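Second month of collecting

I said in October that I would write up what the job is like once I had done enough of it to have something to say. I have now recorded 679 episodes that passed review, so I think I have.

The short version is that I spend my days producing examples for a learning system. The system is supposed to handle store work: restocking, picking an order into a basket, straightening a shelf after customers have been through it. It learns from recordings of the task being done, and the recordings come from people like me and Oleksandra Hrynyshyn, who works the other half of the day.

An episode is one attempt at one task. It starts when I press the pedal and ends when I press it again. Most of mine run under a minute. Before each one I read the task line on the tablet, set the shelf to match, do the task, and mark it as good or bad. Then I reset and do it again. We do 20 episodes on one task line and then change to another, and at the end of a block I write a note if anything odd came up.

The reset takes longer than the task. I didn't expect that when I started. If the task is to move a bottle to the front of the shelf, moving it takes a few seconds. Putting everything back in a new arrangement, different enough from the last one to be useful, takes a couple of minutes. My first week I kept drifting back to the same arrangement without noticing. Marta Kovalchuk, who reviews our work, sent me a page of thumbnails from one block and they all looked alike. Now the tablet gives me a starting layout and I change things from there.

She rejects episodes for other reasons too. Hesitating is the big one. If I reach for something, stop, pull back and reach again, the recording has all of that in it, and the system will learn to stop and pull back. A slow reach is fine. Changing my mind halfway is a reject. So I decide everything before I press the pedal, even which side of the bottle I am going to take hold of.

Mistakes are a different matter. For a while we threw out every episode where something fell over. Then Jasmina Papadopoulos, who trains the models, asked us to keep some of them, as long as the fallen item gets picked up properly before the end. Her models had only ever seen tidy shelves and upright bottles, and they did nothing useful when one was lying down. We now have task lines that start with an item on its side. Those are harder than they sound. A round bottle rolls as soon as it's touched from the wrong direction, and on a full shelf there isn't much space to get behind it.

Layouts with gaps came in at the same time. A full, neat shelf is easy to set up and it looks like a store on opening morning, but stores don't stay that way for long. So most of my layouts have bare stretches, mixed brands, and things that don't belong together.
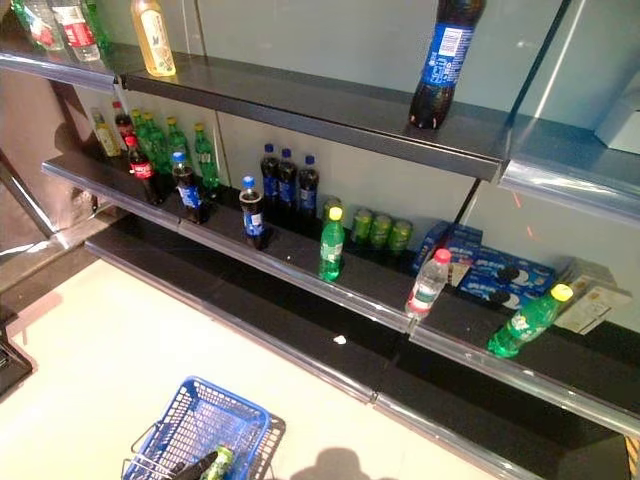

The software side has been less smooth. We used a labeling tool called Womus until a few weeks ago, and it was slow but I knew where everything was. The replacement is called Iyamu. It saves faster and it has a proper search, but it asks for the task line again every time I mark an episode bad, and I mark plenty of them bad. I have asked for a fix. Inna Bilyk said it is on the list.

On a good shift I get through 5 blocks. On a bad one it's 2, usually because the calibration is off and has to be redone before any of the recordings count. Calibration days are dull. I bring a book.

My wrists were sore at first and are fine now. The thing I still find tiring is the deciding, the same small choice over and over with enough variety in it. By four in the afternoon I start putting the cola in the same place again, and that's when I take a break and walk to the corner and back.

People ask whether I have seen the system do the tasks by itself. I have, once, on a visit to the room upstairs. It moved a can from the back of a shelf to the front, and it was slower than me. It came at the can from the left with a bit of a swing, the way I do. Oleksandra goes straight in, so I'm fairly sure whose episodes that came from.

Next up is cartons and boxes, which I have been putting off. Flat sides are easy to grip and easy to push over. I have the first block tomorrow morning and the task lines are already on the tablet.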